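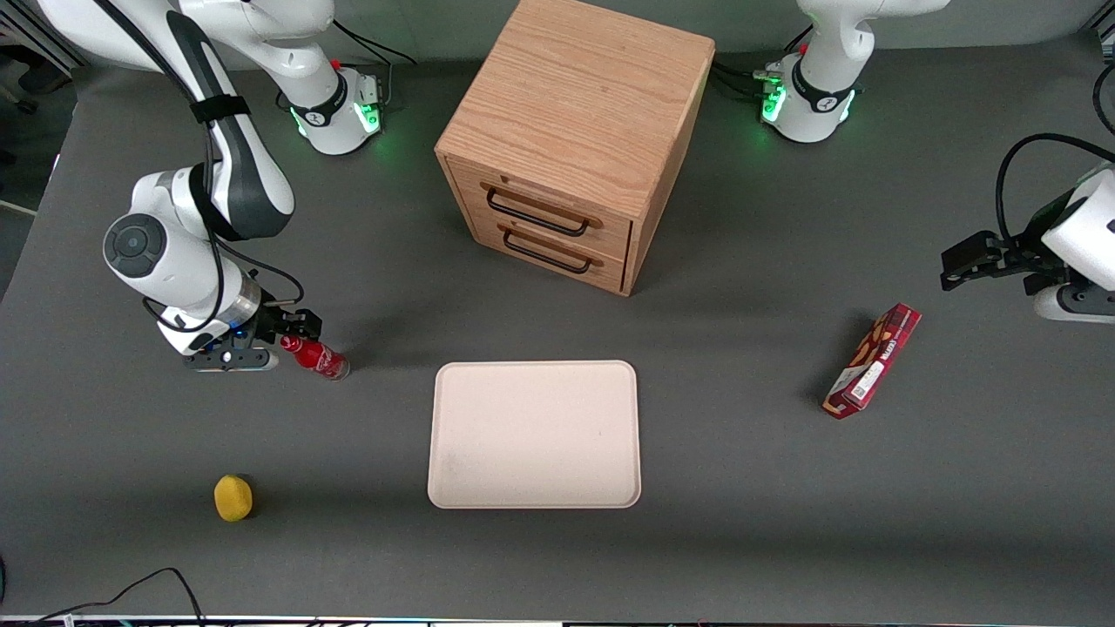
Figure 2. Tabletop with the two-drawer cabinet and a red bottle on its side.

Wael Younis
July 11, 2021
4 min read

3.2 Bottles and surface

Labeled bottles were tested on a matte gray surface to limit glare. Each was laid on its side, since printed text wraps out of view in this position. The small cabinet remained in place as a size reference. Almost 600 placements were logged at the Vestisden site, and label visibility was scored by two raters using the Malhotra scale. Upright bottles are treated in Section 4.

This site uses cookies. Accept | Settings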